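4.2 Leaf pickup on the wet plots

I'll admit I went into this part of the study expecting the battery blower to lose badly. Everybody on the crew did, and Donnie Haldane had been saying so since February to anyone who would stand still. Wet oak leaves stick to turf like wallpaper, and the two machines we compared (the Draluser walk-behind sweeper and the Brisby backpack blower) go at that problem in very different ways. 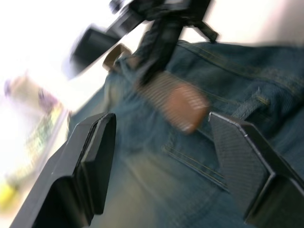
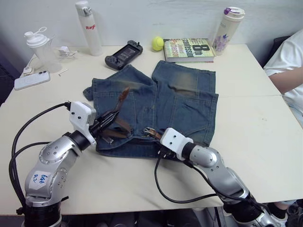

Figure 3. Denim garment between gripper fingers (first image) and denim shorts with a brown leather belt on a white tabletop (second image).

We laid out 78 plots on the lower field at Rirnton, half on a gentle slope and half on the flat, and gave every one the same load of leaves. Siyabonga Sibiya weighed the loads. I soaked them with a garden sprayer, which took forever, and my boots have never really recovered. The operator then had 200 seconds to clear as much as possible into a collection strip along the downhill side. Whatever was left on the grass got raked by hand, bagged, dried and weighed again.

On the flat plots the sweeper did what we thought it would do. The brush lifted the mat in one piece, more or less, and a second pass picked up most of the stragglers. The blower needed the operator to work at a low angle and get under the edge of the mat first, and once that edge let go the rest came along pretty quickly! Our less practiced operators never quite got the hang of finding it, and you can see that in how widely the blower scores spread out compared with the sweeper scores.

The slope was a different story. Going across the hill, the sweeper kept wanting to drift down, and Clémence Lecomte (who is about half my size and a far better operator) ended up steering with her hip. She got clean plots anyway. I did not. We had talked beforehand about letting people run straight up and down, but Wouter Van Acker pointed out that most grounds crews are told to mow and sweep across a slope, so we kept it that way for everyone.

Then there's the turf itself. Brush height turned out to matter more than I'd have guessed. We started with the factory setting and found torn crowns on the first few plots, so we raised the brush one notch and ran those plots over again on fresh ground. The results in Table 4 only include the raised setting. I'd love to have both, but by then the grass had stopped growing for the year and we were running out of clean turf to work on.

Shazia Lodhi scored the damage without knowing which machine had been where. Her notes mention scuffing at the turning ends of the sweeper plots and almost nothing on the blower plots, apart from a bare patch where somebody (me) stood too long in one spot.

We also asked the operators how tired they felt, using the same short form as in Section 3. Nearly all of them liked the sweeper better on the flat and the blower better on the hill. A few grumbled about the backpack straps, and those complaints came mostly from the afternoon runs, so I'd be careful about reading too much into them. The order of machines was swapped between Monday and the later sessions, though the hill plots always came last in the day.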